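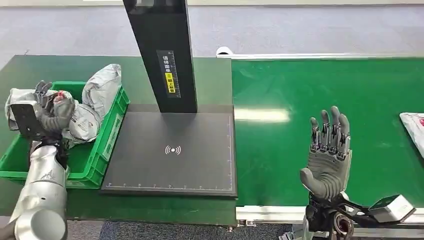
How long should you wait before chasing a missing parcel?

Two working days past the date you were given, and then ring in the morning. I arrived at this after a poor month with a pair of curtains.

Monday, May 19, 2025

The curtains were coming from a shop in Jerkham to my flat in Kusitlow, a journey I could do on a bicycle if I owned one. The tracking page took a grander view. They went to the Fedside depot, then to somewhere it called "network", then back to Fedside, where they settled down and seemed happy. On the third morning I was promised delivery by 2. I stayed in. I washed up twice. At ten past the page told me they'd tried to deliver and I was out, news to me and to the cat.

I rang and was told I was number 152 in the queue. Half an hour later a recorded voice congratulated me on reaching 151.
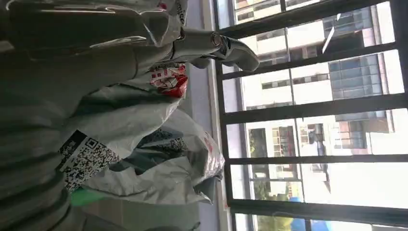 What I do now

I have things sent to the newsagent. He charges 50p, keeps them behind the crisps and has never once claimed I was out. The drawback is that he feels every parcel through the wrapping and guesses. He was wrong about the curtains (he said a tent) but uncomfortably close about the slippers.

I've also stopped ordering from Falcão, who make lovely towels and send each one separately, on a different day, with its own survey.

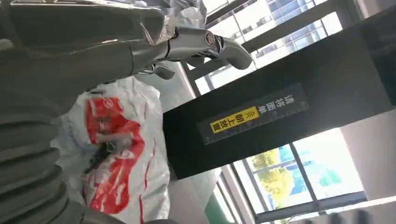

My other new rule is to buy less, and it's going badly. I've got as far as leaving things in the basket overnight, so that I order them at breakfast instead – fully rested. Packaging is where the guilt comes in. A white plastic bag with red printing looks cheerful enough until you have a drawer of them, all kept for posting things back, and I have never posted anything back. The curtains are too short, by the way. They're staying up.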